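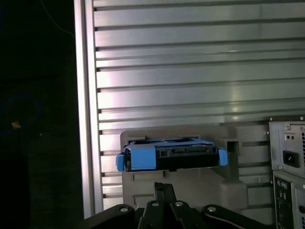
Features Desk, Home & Workshop

Trutmont says anyone can swap a drive in its desktops without a screwdriver. I have heard that before. The blue tabs look friendly enough, but friendly plastic snaps.

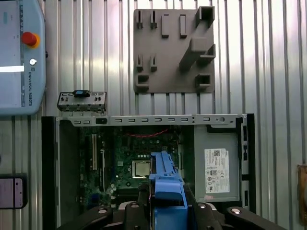
REPAIR

Getting the side off is one thing. Working a blue part in over a crowded motherboard is another.
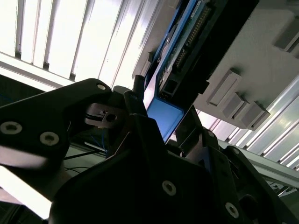
Gold header pins along the board's length.

Emiko Ichikawa, who has fixed office machines for 27 years, wants spare latches sold separately.

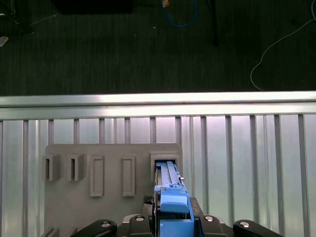 So do I. Trutmont wants $175 for the whole kit.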